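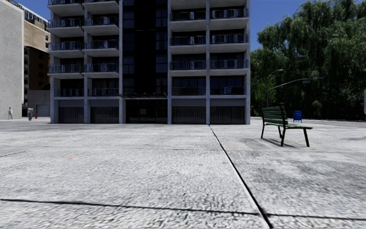 Notebook, bench 2
August, Thursday

Started 9:40. Carrying on with the humidity logger boards for the Ultville greenhouse job. Seven boards on the bench from the first batch, labeled A to G with paint pen on the back side. Rizwan had A through C running overnight on the long USB lead. A and B logged fine. C stopped at 2:15 am and didn't come back until he pulled the power.

First guess was the SD card, same as last month. Swapped the card from A into C, ran it for an hour, no trouble. Put C's card in A, no trouble there either. So probably not the card. Left both swapped for now. CARDS ARE STILL SWAPPED, don't mix the logs up.

Looked at the 3.3 V rail on C with the scope. Idle is clean. When the card writes there's a dip, and on C it goes down to 2.9 V or a bit under. On A the same write only pulls it to 3.1. Both have the same regulator and the same output cap according to the parts list. Pulled the cap off C and measured it on the bench meter: 2.1 uF. Should be 10. Checked the reel and it's the wrong reel, 2.2 uF, sitting in the slot marked 10. Luminița went through the bin and moved it. She also found a strip of the right ones behind the drawer.

Need to check D, E, F and G for the same cap before anyone powers them up outside. They were all placed by hand the same afternoon so I expect at least a few are wrong.

11:20. Replaced the cap on C. Dip is now 3.1 V, matches A. Set it logging at one sample every ten seconds, which is much faster than the customer wants but should show up a problem sooner.

Sensor side. The Fisov breakout on board B reads high compared to the salt jar. Jar should be 75% at room temperature and B says 79. A says 76, which is fine. B had flux left around the sensor so I cleaned it with alcohol and a soft brush, kept the liquid away from the opening as best I could, and let it sit under the lamp. After lunch it read 77. Will try again tomorrow before writing it off. Nilmini says the sensor can take a day to settle after solvent gets near it, and she's used more of them than I have.

I2C notes, because I lost half an hour on this: with two breakouts on the same bus both have their own pull-ups fitted, 4.7k each. With the extra pair on our board that makes three sets in parallel and the bus is pulled harder than it needs to be. It works on the short cable. On the long one the low level was sitting at 0.5 V and reads failed now and then. Took the pull-ups off our board (R6 and R7) and left the ones on the breakouts. Low level is now under 0.3 V. Did the same on A and C. B still has them, to do.

Firmware. Usman sent build 2301 with the watchdog turned on. Flashed it to A and C. It takes nearly a minute to join the network after a cold start, the old one took a few seconds. He thinks it's scanning every channel each time and isn't saving the last one. Not a showstopper, but on battery it'll hurt. I asked him to store the channel in the settings page and fall back to the full scan only if that fails.

Watchdog test: shorted the data line to ground with tweezers while it was reading. Old build hangs forever. New build reset itself after 8 seconds and carried on, and the log file was still readable on the laptop. Last line was cut short, and the parser skips it without complaint. Good.

Battery current on A, asleep: 29 uA. Target was 50 so there's room. Didn't measure C.

3:30. Carter called from Drekent about enclosures. They can do the small gray box with the cable gland already fitted but the hole is on the short side, and our connector faces the long side. Options are to turn the board, which means the antenna ends up right against the battery, or drill them ourselves. I'd sooner drill. Asked him to send three plain ones so we can try it. The Olszewski boxes we used before are a bit taller and the lid screws strip easily, so I don't want to go back to those.

To do:
Check output cap on D, E, F, G
Remove R6 and R7 on B, then on the rest
Recheck B in the salt jar
Swap the cards back between A and C after copying the logs
Measure sleep current on C with 2301
Fix the note on the schematic, it still shows pull-ups as fitted
Order more 10 uF

Left A and C running on the shelf by the window, B under the lid with no power. Soldering station tip is worn, the small one, please don't use it for the fine pitch parts.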